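Skunder Culinary Basics - Session 2 Handout: Building a Sandwich

Welcome back! Today we put last time's knife work to use, and sandwiches are a wonderful place to do it. You have 40 minutes at your station, so there is time to make one, taste it, and make a better one.

1. The base
Set your first slice flat on the plate and lay the lettuce over it. Ruffled leaves are my favorite - they give you height and a great crunch. Let them spill past the bread if they want to!

Have the top slice ready before you reach for anything else, and bring it in over the plate by one end. 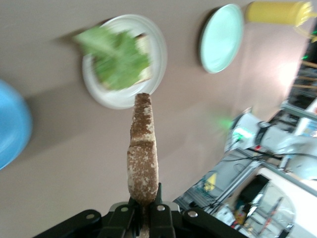
2. Sauce
Start with a thin line from the squeeze bottle, then taste. You can always add more (and you probably will). Spread it right out to the crust.

3. Closing and cutting
Press down gently with a flat palm. Cut corner to corner with the serrated knife, using long, easy strokes.

For next session: read the Gredgate chapter on breads, pages 22 to 25, and bring a filling you have never tried.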